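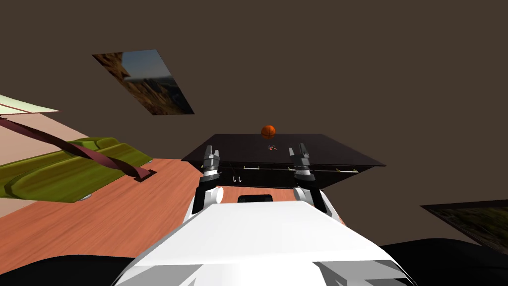 Hatness shared workshop, robot build evening: minutes for August

1. Where we've got to
I'm doing the minutes again, so apologies for the rambling (and for last month's, which I typed on the bus). The simulated version of our two-armed robot now loads with both arms and both grippers in place, so we can practise at the dark table in the virtual living room, basketball and all. Vratislav Hájek has put 178 practice runs through it since July, mostly after his tea. Well done him!

2. Grippers
Long chat about this one. I'd like the fingers to close more slowly, Vratislav would like them quicker, and we went round it twice before the kettle boiled. Agreed to try my speed first and swap after 16 runs each. He's writing down the results, I'm keeping out of it.

3. The tilt
The view comes up leaning over. Vratislav thinks it's a sign the wrong way round in the head settings, I think it's the mount angle I typed in. Both to be checked before anyone touches anything else, please.

4. Real parts
The Janssen motors are still on order. Six brackets are cut and in the blue tub under the bench, but the holes want cleaning up (my drilling, sorry). We have nearly 2,000 crowns left in the tin, enough for cable and a second emergency stop button.

5. Name
Willora or Hellia? Still a draw. Carried over to next time.

6. Any other business
Could whoever has the small hex keys bring them back. Next meeting at 7 pm, same bench.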